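# Section 8: Setting up a household in the Vurar gift exchange

This section covers a household's first sign-up, the shoe-size card, and packing and handing over a parcel. Read it through before starting.

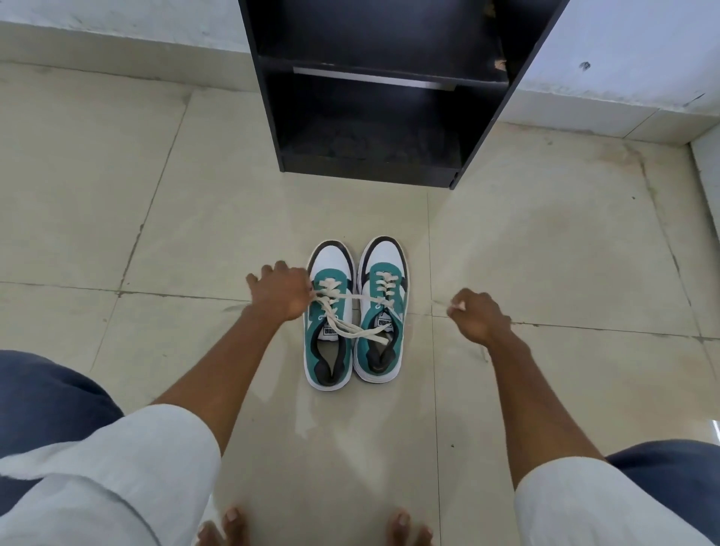 Zoila Bermúdez would put the size card first, ahead of everything in this section. The Villanueva side can fix a missing toy in an afternoon, she writes, but a child who gets the wrong size has to wait for the next shipment, and by then the size on the card is wrong too. Her note has been followed in part. The card now comes before the wish list, but sign-up still comes first, as the card cannot be filed without a household number.

## 8.1 Before you start

You will need:

- the sign-up form, both pages
- one size card for each child
- a blank sheet of paper larger than the child's foot
- a pencil and a ruler marked in centimeters
- the parcel label sheet

Forms are kept at the Fuvport desk and can be mailed on request. Do not use forms printed before the change of partner parish. The old forms have a green band across the top and no box for a sending household.

## 8.2 Signing up a household

1. Fill in page 1 with the name of one adult. This person is the contact for the whole season and signs for the parcel.
2. List every child under 16 who sleeps at the address most nights. Children who visit on weekends are listed at their main address only.
3. Mark the household as *sending*, *receiving* or *both*. A household may mark *both*.
4. Write any food rules in the household's own words. Do not shorten them to a code.
5. Hand in both pages together. The desk writes the household number in the top right corner and gives back the stub.

**Note:** Household numbers start at 1828 for the current season. A lower number belongs to an earlier season and must be replaced before going on to 8.3.

**Caution:** Do not write a child's full name on the stub. The stub travels with the parcel and is read by several people. Use the first name and the household number.

## 8.3 Filling in the size card

1. Write the household number and the child's first name.
2. Place the sheet on a hard floor. Carpet gives a short reading.
3. Have the child stand on the sheet in thin socks, with weight on both feet.
4. Hold the pencil upright and mark the back of the heel and the end of the longest toe. The longest toe is not always the big toe.
5. Measure between the two marks in centimeters.
6. Repeat for the other foot. Enter the larger figure.
7. Leave the box marked "Local size" empty. The receiving side fills it in from its own chart.

**Note:** The size printed in the child's current shoes may be added under "Remarks." It does not replace the measurement. Sizes differ by country and by maker.

If a child cannot stand, measure seated with the foot flat on the sheet and write "seated" under "Remarks."

## 8.4 The wish list

1. Let the child write or draw the list. Adults may add a translation underneath in a different color.
2. Limit the list to two items: one to use and one to play with.
3. If the child asks for something that cannot be shipped (see 8.6), leave it on the list and add a second choice beside it.
4. Fold the list once and clip it to the size card. Do not staple. Lists are scanned flat at Grostness.

Lists in Spanish go to Javiera Fuentealba. Lists in Arabic go to Nabil Harb. All other lists go in the tray marked "General."

## 8.5 Packing a parcel

1. Check the size card against the items in hand. If they disagree, stop and call the desk.
2. Use a box no longer than your arm from elbow to fingertip. Larger boxes are charged as freight.
3. Put shoes at the bottom, sole to sole, with paper inside each one.
4. Put clothing around the shoes, then toys, then the letter on top.
5. Leave gifts unwrapped. Customs may open any box. Flat wrapping paper may be added for the receiving family to use.
6. Tape the box along the center seam and both ends.
7. Fix the label to the largest face, with the household number upward.

**Caution:** Take batteries out of toys. Parcels with batteries fitted are sent back at the sender's cost.

## 8.6 Items that cannot be sent

| Item | Send instead |
|---|---|
| Chocolate and soft candy | Hard candy, sealed |
| Liquids of any kind | Nothing in place |
| Cash or gift cards | A gift to the shared fund |
| Homemade food | The recipe, written out |

Used clothing is accepted if washed and free of holes. Used shoes are accepted for adults only. This rule dates from 2006 and applies at all desks.

## 8.7 Handing over

1. Bring the parcel to the Fuvport desk between 4:00 and 7:00 p.m.
2. Show the stub. The desk enters the parcel against the household number.
3. Keep the lower half of the stub until the thank-you letter arrives. Letters usually reach families by April.

Families who keep Epiphany as the main gift day should tick the box on page 2 of the form. Their parcels travel in the second shipment.

**Note:** If no letter has come by the end of April, contact Jairo Pacheco with the household number. Do not write to the receiving family directly.

Changes of address go to Fidelina Espinoza on the yellow slip. See Section 9 for households that move during the season.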